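Nutadholm Press Releases First Collected Volume of Webcomic "Drurnside"

FOR IMMEDIATE RELEASE

GRIKIRPORT, Tuesday, April 18, 2023. Nutadholm Press today announced the publication of the first print collection of Drurnside, the ongoing webcomic written and drawn by Piyumi Mondal. The volume collects the first 12 chapters of the series in their original order, with corrected lettering and a new short story that has not been published online. It is available for order now through the Nutadholm web store and through comic shops that carry the publisher's list.

Drurnside is set in a river port where freight is moved by a guild of licensed ferry pilots. The main character, Tô, is an apprentice who fails the pilot's exam in the opening chapter and takes a job in the guild's map office. The first volume covers the period from the exam to the closing of the upper locks. The online version updates with full pages in black and white and will continue on its present schedule. All chapters included in the book will stay free to read on the series website.

The pages were first drawn for screen display at a fixed width. For print, each page was exported again from the working files and converted to one-bit line art, with gray tones replaced by dot screens. Pages from the first 2 chapters had no working files at print resolution and were redrawn in full. Panel layouts in the redrawn pages follow the online version, apart from three double-page spreads where dialogue fell too close to the binding and was moved outward.

Lettering was reset throughout. The online chapters use two different typefaces, the second of which was adopted when the map office storyline began. The print edition uses the second typeface from the first page. Sound effects drawn by hand have been left as they were. A list of dialogue changes is printed at the back of the book, next to the cover sketches.

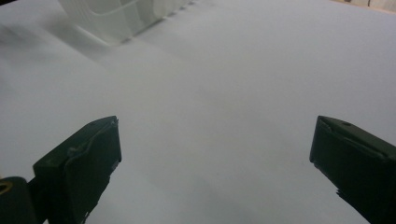 Paper selection for the collection took longer than the art conversion. Drurnside relies on large areas of solid black, particularly in the night river sequences, and the first test sheets allowed the black to show through on the reverse side. Nutadholm also reviewed stocks for flatness and surface color. A plain white sheet with no printing on it will show a slight waviness under soft light, and a shadow falling across one side is enough to make the same white read as gray, so samples were compared with line art and dot screens printed on them. The stock chosen is uncoated, has a matte surface, and is heavy enough to hold the solid blacks without show-through. The cover is printed on a heavier board in two colors.

"The redrawn chapters were the largest part of the work," said Mondal. "I kept the old pages open next to the new ones and changed the drawing where the perspective was wrong. The locks in chapter one did not match the locks in chapter nine. They match now. Where a joke depended on the old drawing, I left the pose alone."

The new short story, "Low Water Table," is placed after the final chapter and follows the map office staff through a single shift. It does not need to be read in order to follow the online series. Mondal drew it with a brush on paper, and readers will notice a thicker line than in the main chapters.

Editions and Availability

The standard edition is a softcover with a sewn binding. The print run is 1,662 copies. A separate group of 100 copies will include a signed bookplate and a folded map of the port, printed on one side. The map is based on the one that hangs behind Tô's desk in chapter four and has been extended to include the upper locks. Signed copies are limited to one per order and can be ordered only from the Nutadholm web store.

Orders for the standard edition ship in the sequence in which they are received. Orders that combine the book with other titles will be held until all items are in stock. Shops may order through their usual account. Damaged copies should be reported with the order number and a photograph of the damage.

A digital edition will be offered as a download in two formats, one with single pages and one with spreads. It includes the short story and the list of dialogue changes. The folded map is not part of the digital edition.

Work on a second volume has started. It will begin with chapter 13, and no redrawing is planned, as working files exist for all of the remaining pages. A publication date has not been set.

About Nutadholm Press

Nutadholm Press is an independent publisher of comics and illustrated books based in Grikirport. It publishes print collections of webcomics along with original short works.

Review copies and interior page samples are available to press on request through the contact form on the Nutadholm website. Please include the name of the publication and the preferred format.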